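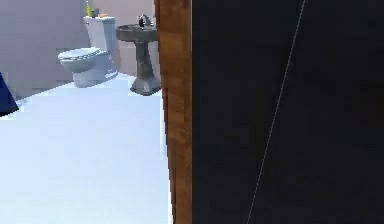 Como é que um robô aprende a andar pela casa?

Última atualização: Friday, June 8, 2018

Quando tu te levantas a meio da noite para ir à casa de banho, passas pela porta sem pensar nisso. Já fizeste esse caminho tantas vezes! Um robô que acaba de ser ligado não sabe o que é uma porta, nem um corredor, nem um lavatório, e alguém tem de o ajudar a aprender tudo isso.

Muitas vezes, as primeiras aulas passam-se numa casa que só existe dentro do computador, um bocadinho como nos jogos. Chama-se simulador. O que usamos na Komstead tem o nome de Rurkex e guarda 101 casas, com sanitas, lavatórios, portas de madeira e até coisinhas pousadas em cima do autoclismo. Se o robô der uma cabeçada na ombreira, ninguém se magoa e começa-se outra vez.

O programa que manda no robô faz vários trabalhos. Primeiro olha: "isto claro e liso deve ser chão, aquilo escuro e muito perto pode ser uma porta ou uma parede". A isto chamamos perceção. Depois desenha um mapa e procura nele um caminho livre, que é o planeamento (tu fazes o mesmo quando atravessas o recreio cheio de gente). Por fim vem o controlo, que diz às rodas quanto devem girar, muitas vezes por segundo, e vai corrigindo os desvios.

As portas estreitas são difíceis. A Erzsébet Szilágyi, que escreve a parte do planeamento, pôs o robô a treinar a mesma porta 2118 vezes em abril, e nas primeiras 11 ele nem sequer saiu do corredor, coitadinho!

Experimenta em casa: tapa os olhos a um amigo e guia-o até à cozinha só com "frente", "esquerda", "direita" e "para". Vai devagarinho e pede a um adulto que fique por perto.

Texto de Valter Prata

2 comentários · 11 partilhas

Este site utiliza cookies. Ao continuar a navegar, aceita a sua utilização.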